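Istgate good practice project: progress report to the Caputo fund
July 1, 2026
From: Danuta Bednarek

Hello all,

You asked for something shorter than last time and with fewer appendices, so I've kept everything in one document and left the tables out. If you want the full rule set as it stands, it's in the shared folder under Ivell, draft 2, and I'd much rather you read that than my notes about it (although I'm obviously hoping you'll read both).

Quick reminder of what you're paying for. We're writing a set of working rules for people who collect handling data with hand-held grippers, mostly on cloth and other soft household things, and we're testing the rules on our own sessions at Istgate as we go. The set is called Ivell. The log we fill in during sessions is called Dilta, and I'm sorry about the names, they were chosen before I arrived and everyone is now too used to them to change.

Where we are

Draft 1 went out in May to everybody who holds a gripper here, plus the two partner labs. I asked for blunt comments and I got them! People liked the section on consent and home visits, and mostly left it alone. They did not like the section on equipment checks, which ran to 20 items before each session and took longer than some of the sessions. I'd written most of it myself, so that stung a bit, but they were right. Half of the items were things you'd only ever look at once a month, and by the end of a week people were ticking straight down the page without lifting their eyes.

So draft 2 splits the checks up. There's a short one before each session, a slightly longer one when you swap fingertips or move to a new kind of material, and a proper monthly inspection with the gripper on the bench and its joints looked at one at a time. The short one fits on a card. I've laminated a few and they live in the gripper cases.

We've now logged 160 sessions in Dilta under one draft or the other, and 110 of those have the full set of entries. The rest are missing something, nearly always the closing check. People finish, they're tired, they fold the cloths up and go. I don't think more nagging will fix that. What I've done is move the closing check so that it comes before the files can be marked as finished, and I'll report on whether that helps next time.

What the rules say now about fingertips and cloth

I want to spend a bit of time on this one, as it's where the most argument has been and where I think we're doing something useful for other groups.

Soft materials are hard on a written standard. With a mug or a box you can say what a clean grasp looks like and most people will agree. With a towel you get folds, loops, loose fibres and edges that behave differently from the middle, and two sensible people can watch the same attempt and write down two different things. Draft 1 tried to define every sort of grasp. Draft 2 gives up on that and asks for three plain facts instead: where on the cloth the fingers went in, whether they were open or closed when they reached it, and whether the cloth moved before they closed. Anything else goes in the comment box in your own words.

On fingertips, the rule used to read "pads must be in good condition", and I now think that's a useless sentence. Good according to whom? I gave the same pads to several of us and asked for a verdict, and the answers went from "fine" to "bin them". The new wording asks you to look at the tip, the inner face and the lower corners of each pad, and to write down anything that's attached, torn, frayed or loose. You record it first. Then you decide whether to carry on, using the table in section 4, and you write down which way you went.

That order matters to me more than anything else in the section. Under the old rule people cleaned or swapped things first and then logged "OK", so we had pages of OK and no idea what had been found. I can't tell you how often pads picked up fibres during the winter, and I ought to be able to.

There was a fair worry that this would make people look careless, as if a marked pad was somebody's fault. I've put a line at the top of the section saying that scuffs and dust are normal on a working tool and that a log with nothing in it will get a friendly question from me. It seems to have calmed things down.

Lighting and backgrounds

Much less drama here. The rule is that you write down what's under the cloth and what sort of light you've got, and you don't try to make every session match. One of the partner labs wanted a single approved table surface. I said no, politely, because the homes we visit won't have one and the data would be worse for pretending. They've accepted this, though I suspect it'll come up again at the next review, and I've kept their note in the folder so that you can see the other side of it.

We do ask for at least part of the cloth's edge to be shown at some point in each recording. Edges are where most of the interesting handling happens, and a few of the early recordings were nothing but the middle of a blanket from start to finish.
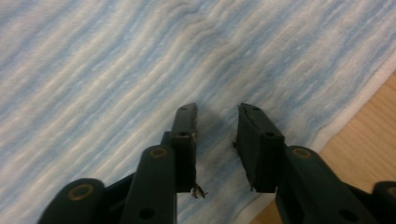
Should a frayed or linty fingertip stop a session?

It depends on where the loose material is and whether it can touch what you're picking up. Under draft 2, a stray fibre gets logged and you carry on. Material hanging from a pad gets logged, and then trimmed or the pad swapped before the next attempt, and you start a new entry so that the two sets of recordings stay separate. If the pad itself is split or moves when you press it, you stop and the gripper goes to the bench.

That's the question I'm asked most, so it's going on the back of the card.

The other thing I've tightened is what we count as an attempt. We had people leaving out the approaches where the fingers came down over the cloth and then went away again without closing, on the grounds that nothing had happened. I want those kept. Someone using this data later may care a great deal about hesitation, and it isn't our job to tidy it out for them. So an attempt now begins when the open fingers come within a hand's width of the material, and it ends when they leave again, whatever went on in between.

Training

I've run the induction twice with draft 2. It's an hour, and most of that is people handling cloth and filling in Dilta while I sit there and try not to interrupt (I'm bad at this). The first group found that the log asked for the material before it asked for the gripper, which meant scrolling back up every time, and I've had that changed. The second group wanted to know what "soft" means for something like a bath mat with a stiff back. I didn't have an answer. For now you log it as soft and say in the comment box what the back is like, and I'll work on a better rule before draft 3.

I'd also like inductions to include one person from outside the project each time, just to read the card cold and tell us where they get lost. We tried it informally and got two very good corrections out of it, both about words I'd thought were perfectly clear.

What hasn't gone well

The review by the partner labs is late, and that's partly my doing. I sent them the whole of draft 2 when I should have sent the two sections they'd promised to look at, and it sat in inboxes. I've now sent the short version and have a reply from one of them.

The monthly inspection is also behind. We've one bench, it's shared, and inspections lose out whenever a repair comes in. I've booked a regular slot for the rest of the summer. If that gets eaten too I'll come back and ask you about a second bench, but I'd like to see how the slot does before I start asking for furniture.

And I still don't have a good rule for storing used cloths between sessions. Folding them the same way each time puts creases in the same places, and leaving them in a heap makes the log entry meaningless. Suggestions very welcome.

Money

Nothing to worry you. We're under on travel, as the second partner visit was done by video, and slightly over on spare pads, for the reasons above. I'd like to move the travel underspend across to cover pads and the printing of the cards. I think I'm allowed to do that without a form, but please shout if not!

Next up

Draft 3 will have the storage rule in it, if I can work one out, along with the bath mat question and whatever comes back from the labs. I'm also going to write a plain two-page version of Ivell for groups who only have one gripper and nobody to spare for paperwork, because the full thing assumes a team our size and that isn't fair on them.

If any of you would like to come to Istgate and sit in on a session, just tell me a few days ahead and I'll put you on the list. You'll be handed a card and asked to do the opening check yourself.

All the best,
Danuta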